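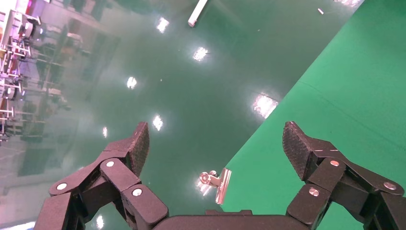 Can a robot learn to pick small metal things up off a shiny floor using only the camera on its wrist?

It can get pretty good at it, as long as a big share of the training examples have glare in them, and it will still do worse near a bright reflection than it does on a plain surface.

2025-10-12

OK so that's the short version, the one I gave my sister on the phone tonight when she asked what I do all day. She said "huh" and told me about her new dishwasher. Fair enough! But I've been buzzing since lunch and I want to get the long version down before I forget which run was which, like I did with the washers in the spring.

We finally have the numbers for the mixed set. There are 1,020 pickups in it, all done by hand on the teleop rig, and 424 of those are on the glossy floor or right at the line where the green mat starts. Zlatko and I argued over that split for ages. He wanted nearly everything on the mat, nice and flat and boring, and then a little sprinkle of floor at the end to top it off. I wanted the floor in from the start. We trained it both ways in the end (two nights of cluster time, sorry everyone) and tested both on the same 65 starting positions, and mine dropped or missed five. Five!! His missed a lot more, and I'm not writing down how many because Deepak wants to recheck two of the videos, and I've been burned before by bragging in ink.

The thing I love is where his version went wrong. It reached for the lights. The ceiling fixtures come up on that floor as bright white patches, and a binder clip is a small bright thing with a wire loop, and if all you've ever seen is clips on green then I guess any small bright thing looks like lunch. It would come down so confidently, close on a reflection, lift, and carry nothing at all over to the tray. Deepak calls these ghost picks. I laughed until I had to sit down, then felt bad, because Zlatko was standing right there with his coffee.

He took it well, for Zlatko. He said the comparison isn't clean, and he's right, annoyingly. The mat-heavy set also has fewer clips lying with the handle pointing away from the palm, so part of the gap could be pose and have nothing to do with the floor. I need to go back through and match them up. I wrote it on the whiteboard so I can't pretend I forgot.

The edge positions are the ones I keep thinking about. Clip with its jaw on the green and the loop reaching over the shiny side, so half of what the camera gets is a flat easy color and the other half is a mirror full of shelving and tables. I thought those would be the worst of the lot. They came out easier than the open floor! My pet theory is that the mat's edge gives the policy a straight line to judge distance against. Zlatko's theory is that I got lucky. Next thing to try is laying a strip of dull tape on the bare floor with no mat anywhere and seeing whether the line alone does the job. If it does, that's a real section in the paper, and if it doesn't I've wasted an afternoon and some tape.

Other stuff, so I have it in one place:

The crosshatched fingertip pads are staying. I'd been pushing for smooth ones from Nandonix because they're easier to wipe down, but the wire handle skates right off them when the fingers close at an angle. Deepak had the printed ones back on before I'd finished complaining. I still want finer texture on the next batch. He says the printer won't hold it. We'll see.

Jiletti (our name for the training code, don't ask, it was late) ate the logs from run 31 again. It only does this when the run name has a space in it. I know it has that bug, I wrote that bug, and I put a space in the name anyway.

Xenos is what we're calling the second policy, the floor-heavy one. Zlatko's is Hundance. I didn't get a vote on either.

I also tried turning the camera exposure down, hoping to kill the glare that way and save ourselves all this data collection. It helped with the reflections and wrecked everything else. The fingers are so dark already that they sort of melted into the dark parts of the floor, and the thing lost track of how open it was. Back to normal exposure by three o'clock. Worth writing down only so I don't get excited and do it again in December.

What I can't answer yet is whether any of this carries over to a different floor. All our glossy pickups come from one room with one set of ceiling lights, and a policy that's learned where those particular patches sit could fool me for weeks. I asked Deepak whether we could switch off half the lights and rerun the test positions, and he said sure, if I'm the one who explains it to the people at the other benches. So I've got to bake something. Lemon bars, probably.

Left knee is sore from crouching by the mat resetting clips. Need to bring the foam pad from the garage. Also return Zlatko's calipers, which have been in my bag since I don't know when, and email the workshop people about the page limit before bed.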